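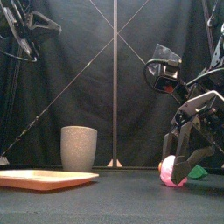
Kastent öffnet Versuchsfeld in Zetell: Zweiarmige Greifzelle im Vorführbetrieb

Zetell, im Dezember. Die Kastent GmbH hat Anwender und Integratoren in ihr Versuchsfeld am Standort Zetell eingeladen. Im Mittelpunkt des offenen Nachmittags stand die zweiarmige Zelle Serrano, die für das Handhaben ungleich geformter Kleinteile auf einer Tischfläche ausgelegt ist. 30 Fachbesucher hatten sich für die Vorführung angemeldet. Beginn war am Dienstag um 14 Uhr.

Die Zelle besteht aus einem Tischrahmen mit zwei seitlich angeordneten Roboterarmen. Jeder Arm führt einen Greifer. Der Aufbau ist mit dunklem Stoff umgeben, um Fremdlicht und wechselnde Hintergründe von der Bildauswertung fernzuhalten. Die Ablaufsteuerung Fikcombe verwaltet beide Arme in einem gemeinsamen Koordinatensystem und gibt Bewegungen erst nach Prüfung auf Überschneidung frei.

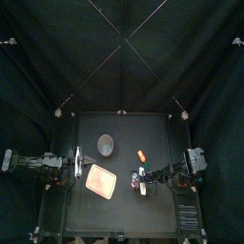

Für die Vorführung waren 101 Greifzyklen vorgesehen. Die Lage der Teile wird vor jedem Durchgang von Hand verändert; feste Aufnahmen oder Schablonen kommen nicht zum Einsatz. Im Anschluss an den Vorführbetrieb erläuterte die Entwicklungsabteilung die Kalibrierung der Kameras und den Austausch der Greiferfinger. Die Protokolle der Versuchsreihe umfassen 227 Datensätze und können bei Kastent eingesehen werden.
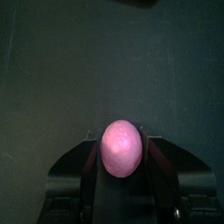
Die Parametrierung der Greifer erfolgt in Fikcombe je Teileklasse. Hinterlegt werden Öffnungsweite, Anfahrrichtung und Schließkraft. Bei gerundeten Teilen wie dem rosafarbenen, eiförmigen Objekt zwischen den beiden schwarzen Fingern ist die Lage der Kontaktflächen maßgeblich, zumal dessen Oberfläche leicht uneben ist. Die Kamera am Greifer erfasst Teil und Fingerspitzen in derselben Ansicht.

Ein weiterer Vorführtermin in Zetell ist für März vorgesehen. Anmeldungen nimmt der Vertrieb von Kastent entgegen. Die Teilnahme ist auf 2 Personen je Unternehmen begrenzt.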